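Speaker notes: Why the bananas in the store all look the same
Fiorella Caputo
Evening talk, library series. Doors at 7, slides off by the time questions start.

Opening

Thank everyone for coming. Ask for a show of hands: who bought bananas this week? Usually most of the room. Then ask who can name the variety they bought. Usually one or two people, and they tend to be gardeners.

Say the name: Cavendish. Nearly every banana sold in an American supermarket is one. There are more than 1,000 kinds of banana grown around the world, and most people in this room have eaten one of them.

Explain that I worked in produce buying for Humine before I started writing about fruit. I handled bananas every working day and never thought to ask why there was only one kind. Don't spend long on this part.

The fruit before this one

Up to the 1950s the export banana was the Gros Michel. Thick skin, traveled well, could be shipped as whole stems without much bruising. People who remember it say it had more flavor. I have eaten it twice and I agree, but I knew what I was eating both times, so take that for what it's worth.

It was lost as a commercial crop to Panama disease, a soil fungus that gets in through the roots and blocks the plant's water supply. The fungus stays in the ground for decades. Growers cleared new land, planted again, and the disease followed them - on boots, on tools, in drainage water.

The Cavendish could stand up to that strain. It bruised more easily, so the trade changed to boxes. Pause here and pass around the old box label if I remembered to bring it.

Why they can't just adapt

A banana sold for eating has no working seeds. The small dark specks down the middle are what is left of them. New plants come from suckers, which are shoots off the base of the old plant, or from tissue culture in a lab. So a plantation is one plant copied over and over. If a disease can kill one, it can kill the rest.

Mention that wild bananas do have seeds, hard ones, and plenty of them. This gets a reaction.

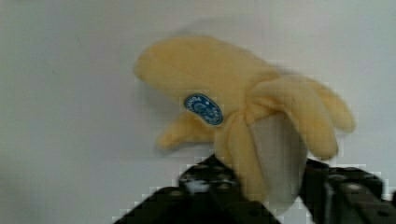 Is a banana plant a tree?
It's a very large herb. What looks like a trunk is layers of leaf bases packed tightly together, and after it fruits that stem dies back and a sucker takes over.

The new strain

Tropical Race 4. Found in Asia first, then Australia, the Middle East, Africa and South America. It does kill Cavendish. No practical chemical treatment once it is in the soil. Farms rely on fences, foot baths and washing down trucks.

Be careful with tone. Newspapers have been saying the banana will be gone in ten years for a lot longer than ten years. Supply is fine at the moment. The concern is cost, and the small farms that can't move when a field is lost.

Ripening

Cut green, shipped cool, then put in ripening rooms with ethylene gas. Tell the story of the Tarner warehouse, where one door seal failed and we had 27 pallets turn yellow over a long weekend. We sold what we could to a bakery, Mokico, and they made banana bread until they were sick of it.

People ask about the refrigerator. The skin will go brown and the inside will be fine. Put them in once they are as ripe as you like them.

Other kinds to look for

Red bananas - a little sweeter, let them go soft. Lady Fingers - small, thin skin. Burro - squat, a bit lemony. Plantains if there's time, but that can turn into its own talk. The Khúc market keeps two or three of these most weeks, more in December.

Tasting plates come out now. Ask about allergies first, and mention that people with latex allergy sometimes react to banana.

Questions

Leave fifteen minutes. Someone will ask about the strings. They are called phloem bundles, they carry food through the plant, and they are safe to eat.

Hand back the key to the side room before leaving.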